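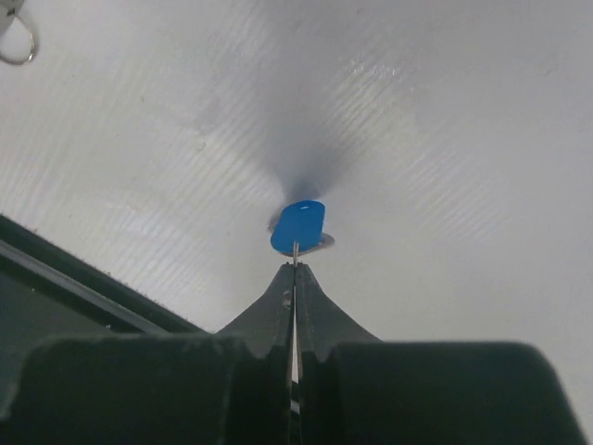 Die Henne und der Gipfel von Drurkus

Also, meine Henne ist aus Ton, das muss ich vorausschicken, weil sonst wieder jemand fragt, ob man in einer Mietwohnung überhaupt Hühner halten darf. Sie steht auf der Fensterbank in der Küche, gleich neben dem Radio, und sie hört morgens die Nachrichten mit. Ich würde sie ja gern mal ausschalten (das Radio, meine ich), aber dann guckt sie mich an, und ihr wisst nicht, wie vorwurfsvoll glasierter Ton gucken kann.

Am 20. Februar war es besonders schlimm. Ich hatte noch nicht mal den Kaffee aufgesetzt, da ging es schon los mit der Präsidentin von Cositmont, die auf dem Gipfel in Drurkus erklärt hatte, sie werde den Saal erst betreten, wenn der Premierminister von Rilen ihn verlassen habe. Der Premierminister wiederum ließ mitteilen, er sei noch gar nicht drin. Er stehe vor der anderen Tür und warte darauf, dass sie gehe.

»Dann ist der Saal also leer«, sagte die Henne.

Nein, sagte ich, da sitzen die Delegierten. Fast 700!

»Und was machen die?«

Die essen Kekse, vermutete ich. Im Radio hatten sie davon nichts gesagt, aber ich war mal auf einer Eigentümerversammlung, und die lief im Grunde genauso.

Die Henne dachte nach. Das dauert bei ihr immer ein bisschen, sie ist ja innen hohl. In der Zwischenzeit suchte ich die Filtertüten, die natürlich wieder alle waren, und nahm Küchenrolle. Macht das nicht nach, das schmeckt nach Umzug.

Es ging bei dem Gipfel übrigens um den Nebel. Zwischen Cositmont und Rilen liegt nämlich ein Tal, und in dem Tal liegt von August bis kurz vor Ostern Nebel, und seit der Nebel in den Reiseführern steht, wollen ihn beide haben. Cositmont sagt, der Nebel entstehe auf cositmontischer Seite und sei damit ein heimisches Erzeugnis. Rilen sagt, das möge ja sein, aber er ziehe jeden Morgen freiwillig herüber, man habe ihn nie gezwungen. Dazu gibt es einen Vertrag von 814 Seiten, den noch die Vorgängerregierungen ausgehandelt haben und in dem das Wort Nebel nur einmal vorkommt, und zwar in einer Fußnote zur Seilbahn.

»Wer hat den Vertrag denn gelesen?«, fragte die Henne.

Da war ich überfragt. Der Sprecher aus Rilen hatte gesagt, man habe ihn »vollumfänglich zur Kenntnis genommen«, und das sage ich auch immer, wenn die Hausverwaltung schreibt.

Dann kam die Sache mit dem Mikrofon. Die Präsidentin, immer noch vor ihrer Tür, hatte zu ihrem Büroleiter gesagt, der Premierminister sei auf einer Skala von eins bis zehn bestenfalls ein Kleiderständer. Leider trug sie da schon ihr Ansteckmikrofon von Potgieter, und das war eingeschaltet, und im Saal hörten es alle mit. Angeblich soll sogar jemand geklatscht haben. Der Premierminister hörte es auch, durch die Tür, und antwortete über sein eigenes Mikrofon, ein Kleiderständer habe wenigstens Haltung. Ich fand das ehrlich gesagt gar nicht schlecht für einen, der sonst drei Sätze braucht, um guten Morgen zu sagen.

Die Firma Potgieter meldete sich noch in derselben Sendung zu Wort und stellte klar, die Mikrofone hätten einwandfrei funktioniert. Das hatte auch keiner bestritten! Genau das war ja das Problem.

Die Henne fand die Skala interessanter als alles andere. Sie wollte wissen, was sie selbst denn wäre, von eins bis zehn. Ich sagte, eine Zehn, was hätte ich denn sagen sollen, ich muss ja mit ihr zusammenwohnen. Und der Toaster? Eine Vier, sagte ich, höchstens, der verbrennt seit Monaten die linke Seite. Sie schien damit sehr zufrieden. Der Toaster hat sich dazu nicht geäußert, aber er hat mir danach beide Scheiben verkohlt, und ich glaube seitdem nicht mehr an Zufälle.

Gegen Mittag haben sie in Drurkus dann abgestimmt, auch ohne die beiden Chefs, irgendwann musste der Saal nämlich für eine Hochzeit geräumt werden. Der Antrag lautete, den Nebel bis auf Weiteres dort zu lassen, wo er ist. 579 Delegierte stimmten dafür. Die übrigen, hieß es, seien beim Mittagessen gewesen oder hätten den Antrag für die Menüauswahl gehalten und »mit Pilzen« draufgeschrieben. Ich stand mit dem Spüllappen in der Hand da und war irgendwie gerührt, ich kann gar nicht sagen, warum. So ein Gipfel, und am Ende kommt was raus, gegen das man wenig einwenden kann.
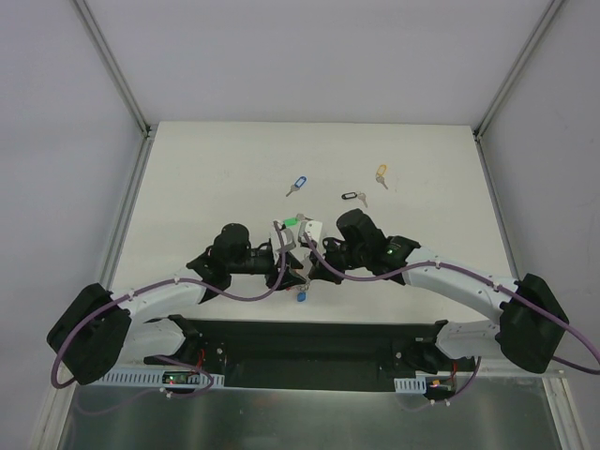 Und wer sagt es jetzt dem Nebel, wollte die Henne wissen. Der müsse doch erfahren, dass er bleiben dürfe, sonst ziehe er am Ende beleidigt ab, und dann hätten sie alle nichts mehr, keine Reiseführer, keine Seilbahn, gar nichts.

Ich sagte, dafür gebe es bestimmt eine Behörde.

»In Cositmont oder in Rilen?«

Ich machte das Radio leiser. Das mache ich sonst nie, aber ich sah schon den nächsten Gipfel kommen, mit neuen Türen und neuen Keksen, und ich hatte an dem Tag noch die Wäsche vor mir. Die Henne merkte natürlich, dass ich auswich. Sie sagte, wenn sie Präsidentin wäre, würde sie einfach reingehen und sich hinsetzen. Drinnen sei es doch sicher wärmer als auf dem Flur.

Dazu fiel mir nichts ein. Ich habe ihr dann den Wetterbericht vorgelesen, den mag sie, vor allem die Windrichtungen. Für das Tal war Nebel angesagt, für die Höhenlagen ein bisschen Sonne.

Am Nachmittag hieß es, die Präsidentin und der Premierminister hätten am Ende doch noch miteinander gesprochen, zwei Minuten lang, auf dem Parkplatz, weil ihre Wagen sich gegenseitig zugestellt hatten. Worüber, wurde nicht bekannt. Die Mikrofone hatten sie zu dem Zeitpunkt schon abgegeben, und die Leute von Potgieter wickelten drinnen die Kabel auf, während die Braut wissen wollte, wer die ganzen Kekse gegessen hat.

»Hat einer zuerst zurückgesetzt?«, fragte die Henne.

Das kam nicht im Radio, sagte ich. Sie will jetzt, dass ich morgen eine Zeitung kaufe. Eine richtige, mit Auslandsteil. Und Filtertüten, habe ich gesagt, die stehen zuerst auf dem Zettel.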